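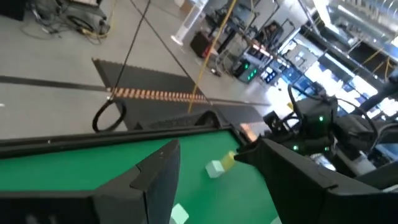
Week 3 – small blocks, color and contact

Okay, so last time we did sorting one color at a time, and I promised you something messier. Today it's two colors mixed, mint and yellow, on the green top. Mint on green is a mean combination! Your eye goes straight to the yellow cube and you have to go looking for the pale ones, so please write down which cube you noticed first before you touch anything.

What I want you thinking about is contact. When a yellow cube sits right up against a mint one, you can't treat them as two separate pickups anymore – nudge one and the other may well shift too. Sketch the pair from above, mark the faces that touch, and then draw which side you'd come in from. (Kaja's notes from room 405 have a nice way of drawing the angles, steal it.)

The raised black rim matters as well. A cube pushed up against it has lost a side, so add the rim to your sketch.

For September: 2 sketches each, with a short paragraph on the one you found harder. Give them to me or to Aravind Varghese. And mind the cable ramp on your way round the table, it's easy to catch a toe on.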